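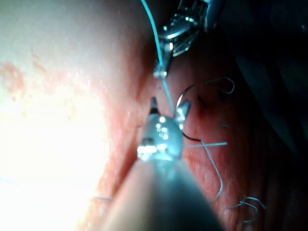
Why are the needles used for stitching a wound usually curved?

A curved needle can go in on one side of a cut, travel underneath and come up on the other side with a turn of the wrist. A straight one needs a lot more room and tends to drag at the edges.

I asked that very question at my first stitching session in May, feeling a bit daft, and Malcolm Horrocks was so pleased to be asked that we lost a good part of the evening to it. I've been hooked ever since! So when the Mottram newsletter had a gap to fill, I put my hand up to write something about thread and needles for those of you who haven't been along yet.

Let's start with the needle, then. Most people grab it too close to the back end, where the thread joins on, or right up at the point, which blunts it and leaves you nothing to push through with. Hold it a bit more than halfway back from the point and it sits much more steadily. Then bring it down so the point meets the surface square on. If you come in at a slant you get a shallow stitch that looks fine until you pull on it, and then the edges roll inwards and you have to take it out again. (Mine did this all through the first evening.)

After that it's a matter of following the curve. You turn the needle along its own arc and let it come up by itself on the far side. Pushing it forward in a straight line is the most common mistake, and you can feel the tissue bunching up when you do it.

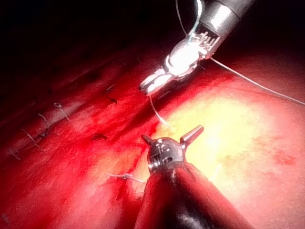
The other half of the business is thread, and I had no idea there was so much to say about it. Braided thread is lovely to handle. It lies where you put it and the knots hold well, but it can feel a little rough going through. The smooth single-strand sort slides beautifully and then, just when you're happy with your knot, springs open again. It also remembers the shape of the packet it came in, so give it a gentle pull between your fingers before you begin. Chelsea Wragg swears by starting on braided and moving over once your knots are tidy, and I'd go along with that.

Length matters as well. Cut it too long and you spend your time hauling slack through and fishing loops out of the way, and one of them will always find its way round something. Too short and you've nothing left to tie with, which is maddening after a neat stitch. I now do a short row with a modest length and start fresh for the next.

Colour is more than decoration, by the way. A blue or a white thread is far easier to follow against red, and when you're learning you want to see exactly where the strand is going. Good light helps too, although shiny things do glare back at you if it's straight overhead.

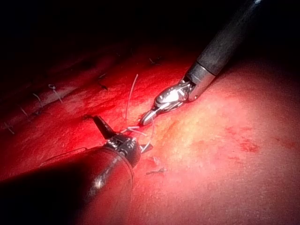

Spacing is the part I enjoy most. You want the same distance from the edge on each side, and the same gap from one stitch to the next, and when it comes right there's a real pleasure in looking along the row. My advice is to go slowly for the first two stitches and let them set the measure for the rest. If you hurry those, everything after them wanders.

Then there's tension. The edges should meet and sit quietly together. Once they pucker you've gone too far, and tugging harder won't improve matters. Pull the thread through until the tail is short, lay the first throw down flat, and check the edges before you add the second. The throws need to go in opposite directions or you end up with a granny knot, which slips. I used to mutter "over, then under" as I went, and I still do when I'm tired.

Dorothy Nuttall has written up a practice sheet with the knots drawn out large, and it's well worth having next to you at home. A bit of foam or a banana skin will do for a start, and shoelaces are brilliant for learning the throws because you can see every turn. Give it 40 minutes, then stop and have a cup of tea. Past that point I find my stitches get worse, and I'd sooner leave off while I still like the look of them.

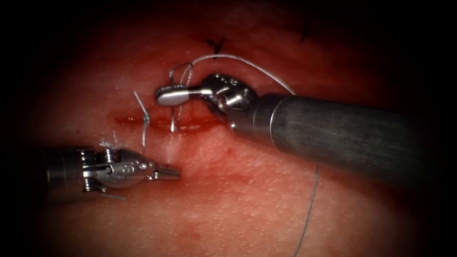

Needle at the margin of the cut, with the pale grey braided thread looped above.

We'll be going over knots again next time and having a first try at a running stitch, where one thread carries on down the whole length without being tied off each time. It's quicker, and very satisfying, though you do have to keep the tension even from end to end. Beginners are very welcome, and so are questions of the sort I opened with. Please let Ruth Bainbridge know if you're coming so that there's enough thread put out.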